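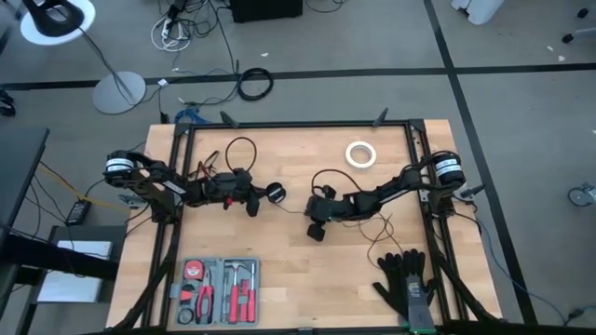
My neighbor Nhi talked me into it. She'd been walking the old ferry path from Grastport to Flolgate every December for years, and I'd run out of excuses (the knee, the dog, the other knee). So off we went at six in the morning with a flask of tea and far too many cheese rolls!

The path is lovely and a bit mad. It climbs 1,525 feet before you've properly woken up, then drops through the pines so fast that my toes were complaining by nine. We met Thulani Van Wyk on the ridge, eating soup out of a mug – he told us the stone marker up there says 1,861, and that his kids think it's a phone number.

I was slow. Nhi sang the whole way, mostly the same verse.
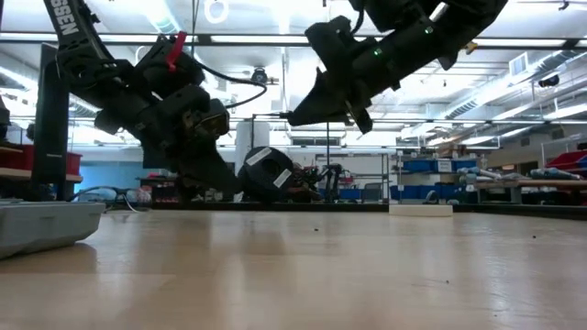 Where to eat when you get down

Go to Pintér, on the harbor side of Flolgate. Get the bean stew and sit near the stove if you can. Chantelle Sibiya runs the kitchen and she'll bring extra bread if you look tired enough, and I looked very tired. The last bus back leaves at 2, so order early – we had to run for ours with the pie still in my hand.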